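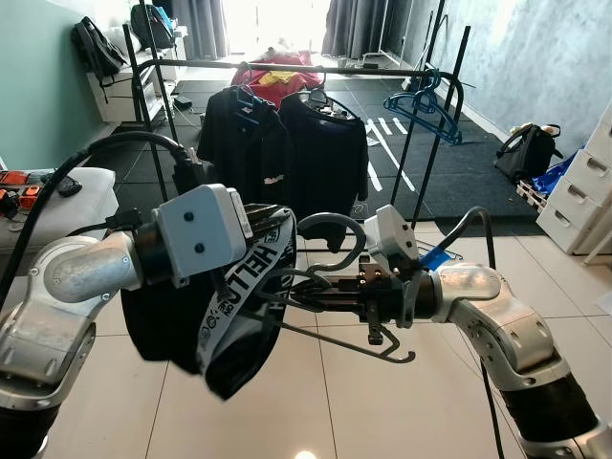
The Vasstead Rules are a voluntary code of practice for recording and reporting two-armed robot work with clothing, chiefly hanging, folding and sorting. They were drafted at the Grevthorpe workshop and are kept up by a small editorial group under Wian Oosthuizen. They are not a safety standard and carry no legal weight, although suppliers sometimes cite them as if they did.

Contents
1 Provisions
2 Adoption
3 Criticism
4 See also

Provisions

The code asks that a task be written down before any recording starts, including what counts as finished. A shirt on a hanger with one shoulder slipped off is a failure. Each trial begins with the garment dropped, not laid out by hand, and a person may not touch the cloth until the trial is closed. Failed trials stay in the published total. A claimed success rate must rest on at least 300 trials, with no fewer than 200 on garments the system was not tuned on.

Rule 6 covers the work area. Cables must have enough slack for the full reach of both arms, and people stay outside that reach while the motors are powered. The rule gives no distance, and a footnote promising one has been there since the first draft.

Adoption

Skorine, a maker of gripper parts, says it follows the code in full. Its one public log lists 2,494 trials but does not separate familiar garments from new ones, so the claim cannot be checked. The Chauke laboratory follows the reporting rules only and says so.

Criticism

The usual complaint is that nobody enforces any of it. A group can declare itself compliant by filling in a form, and the form does not ask for video. Others object to the figure of 300, for which the drafters never gave a basis. Oosthuizen has called it "a number people could finish in April," which critics have quoted back at him ever since.

There is also little evidence that compliant systems handle clothes any better. The code's defenders reply that it was written to make results comparable. Whether it does that is disputed, as fabric weight and hanger type are left to the tester.

See also
Deformable object handling
Bimanual manipulation
Self-certification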